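Search the forum
Search titles only
Advanced

Dustpan storage – adhesive hooks on a painted wall?

tatmont_tim
Looking for opinions before I buy anything. We're in a rental unit, painted walls, carpet right through except the kitchen and bath. No broom closet. At the moment the dustpan lives on top of the fridge and I'm tired of it. I can't drill. Has anyone had luck with the stick-on hooks long term, and where did you put it?

Prairie_Lou
Used them for years. Wipe the wall with rubbing alcohol, let it dry, press the hook on and leave it overnight before you hang anything. People skip the overnight part and then complain.

k.oduya
I'll disagree with Lou. Mine took a strip of paint off when I moved out in March and it cost me part of the deposit. Get one of those over-the-door racks. I paid $13 at Brikside and it holds the dustpan, the brush and a mop.

Prairie_Lou
Did you pull it straight out from the wall? You have to pull the tab down slowly, along the wall. Paint matters too. If the landlord rolled one thin coat over old gloss, anything will lift it.

k.oduya
I pulled it the way the package said. It was a cheap flat paint, so maybe that. I still wouldn't risk it in a rental.

greycup558
Over-the-door racks rattle every time the door moves. Had one for 6 months and gave it away.

tatmont_tim
The bathroom door is the only one near the kitchen and it already sticks at the top, so a rack is probably out. How much weight are the hooks good for? My dustpan is a Kaufmann, the metal kind, fairly heavy.

Prairie_Lou
Weight is on the package. I'd go up one size from what it says you need. Or buy a plastic pan, they cost next to nothing.

Mirjam Camenzind
I have mine on a stick-on hook, low on the wall, with the garbage right under it. We moved into the Lotalberg building four years ago and it has been that way since the first month. The idea is that you sweep up and tip the pan straight into the bin without walking across the room. The wall is an off-white eggshell, nothing special, and the hook has never come down.

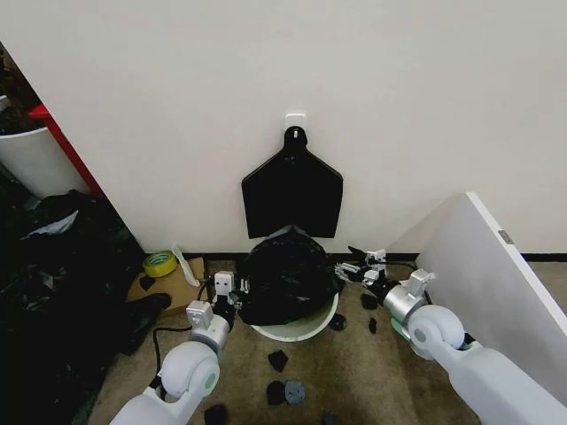
Dustpan on its hook over the bin. Floor still to be done.

Mirjam Camenzind
I line the bin with the ordinary black bags. Buy them a size too big and they puff up over the rim, so push the air out or the bag ends up nearly at the dustpan.

greycup558
I like that. Wouldn't have thought of hanging it that low. Does a dustpan even work on carpet, though? I find the brush just pushes stuff into the pile.

Mirjam Camenzind
For bits like those, yes, or I pick them up by hand. For dust and hair, no. I vacuum after.

k.oduya
Fine, it looks tidy enough. I'd still want a lid on the bin if it was in a room I sat in. And dust falls off a hanging pan, so you'll be wiping that wall.

Prairie_Lou
Knock the pan out over the bin before you hang it up. Mine gets a rinse in the tub every couple of weeks and the wall stays clean.

tatmont_tim
Thanks all. I'm going to try one hook beside the kitchen doorway, with a plastic pan, and test the paint behind the fridge first. k.oduya, if it peels I'll come back and say so.

k.oduya
Please do. Keep the package, it has the removal steps on it.

Related threads
Getting wax out of beige carpet
Which garbage bags don't split?
Broom closet ideas for small units
Touching up off-white paint when you don't have the can
Stick vacuum or upright for low pile?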